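Stusholm workshop tracker
Ticket 153: Arm drops out mid-lift on basket transfer, left side fine
Opened by: Ishbel Laing
Assigned to: Brayden Campbell
Component: Holik arm, gripper and wrist wiring
Status: Resolved (one follow-up open)

Ishbel Laing, opening comment

Hi all! First off, the Holik build is picking things up and I am still grinning. The base is bolted down, both joints we rebuilt over the summer run quietly, and the new gripper fingers Jade printed have a lovely soft grip.

Now the problem. When the arm lifts a basket from the right half of the table, the wrist servo goes dead partway up. The gripper stays closed, the elbow keeps going, and the controller log fills up with this:

wrist: no reply
wrist: no reply
wrist: fault, holding last position

Power cycle and it comes back as if nothing happened. Same lift from the left half, no fault at all. I ran it over and over last night because I was enjoying myself, and I can't get it to fail on the left.

What I've tried so far: swapped the wrist servo for the spare (same fault), dropped the lift speed to half (same fault, only later), reseated the plug at the controller end (no change).

Jade Melnyk

Great write-up. Does it happen with nothing in the gripper? If it faults on an empty lift we can forget about load and look at wiring.

Ishbel Laing

Just tried it. Empty lift on the right, faults 2 times out of 3. So load isn't the whole story, but it faults every time with a basket.

Brayden Campbell

I'd bet on the supply sagging. The Endley power board feeds the wrist and the elbow from one rail, and the elbow works harder when the arm is stretched out. Can you put a meter on the rail while it lifts? Also, what does the table look like at the start of a run? I want to set up the same reach on my bench.

Ishbel Laing

Meter is on, will report. Start position for the right-side run:

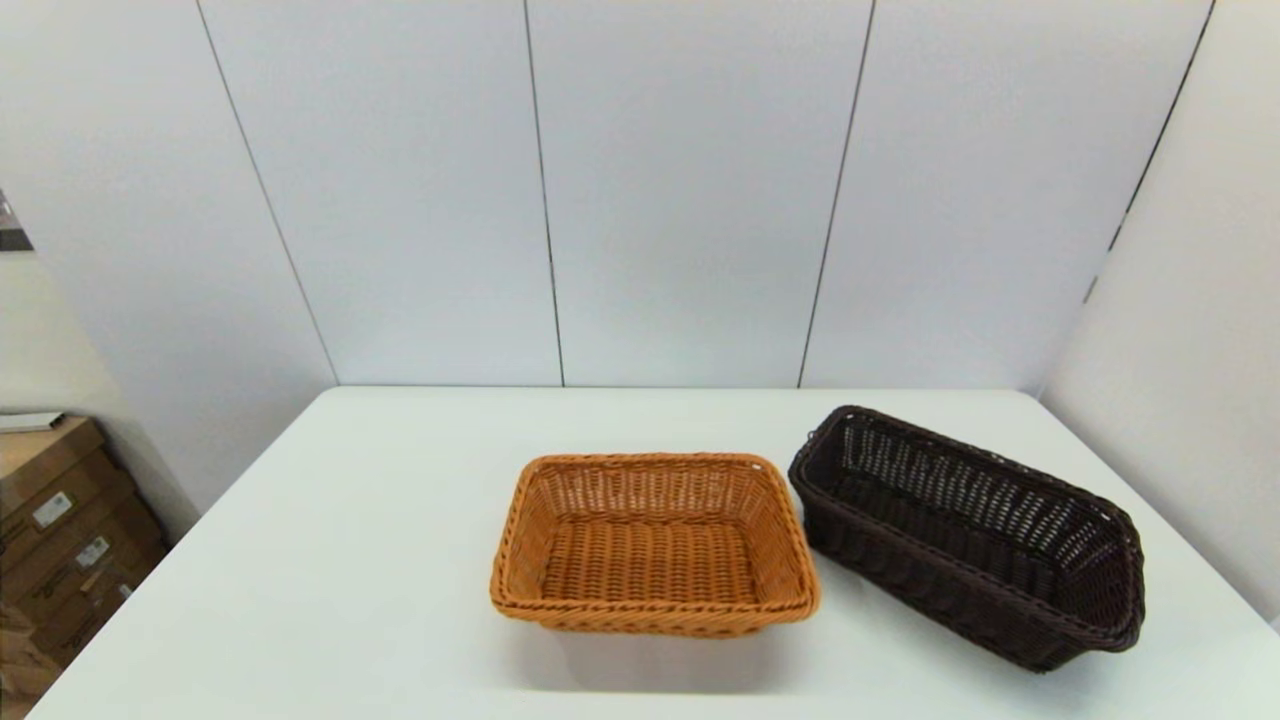 The grasp planner gets its targets from the head camera, and for every run I let it choose where on the rim to grab. I've been logging the wrist angle alongside the faults, and I think there's something in it. The orange-tan basket is sitting square on the table, so the wrist hardly has to turn for it. The dark brown one is rotated, with its long axis on a diagonal, and the planner swings the wrist a long way round to line up with the rim. Most of my faults are on the brown one! I had been calling it "the right side" all this time, when the twist may be what matters. The rail reading stayed steady through the fault, by the way, so sorry Brayden, the Endley board looks innocent.

Brayden Campbell

Ha, fair enough. I like the twist idea a lot better. Turn the brown one so it's square to the table edge, leave it on the right, and run it again.

Ishbel Laing

Done. Squared up, same reach, no faults. Then I turned it back to the diagonal and the wrist dropped out on the first lift. I may have cheered.

Jade Melnyk

Look at where the wrist cable goes through the forearm clamp. When I refitted the clamp I pulled the slack back toward the elbow to keep it tidy. If the wrist turns far enough it would be tugging straight on the plug.

Ishbel Laing

Jade, you got it. With the power off I turned the wrist by hand to the angle from the log and the data plug lifted in its socket. It looks fully home until the wrist turns. I've done the following:

1. Loosened the forearm clamp and fed slack through toward the wrist.
2. Made a small loop on the outside of the joint, held with a soft tie.
3. Replaced the plug with a latching one from the Tremblay drawer.
4. Turned the wrist end to end by hand with the cover off. The loop opens and closes and the plug stays put.

Then a full evening of diagonal lifts, both directions of twist. Zero faults — and it is such a pleasure to watch now.

Lise Tremblay

Nice one. Please label the old cable and put it in the scrap tub so it doesn't find its way back onto the rack.

Brayden Campbell

Closing as resolved. Follow-up stays open under my name: add a soft limit on wrist twist in the planner config, and have the controller stop the elbow when the wrist stops replying. Aiming for September.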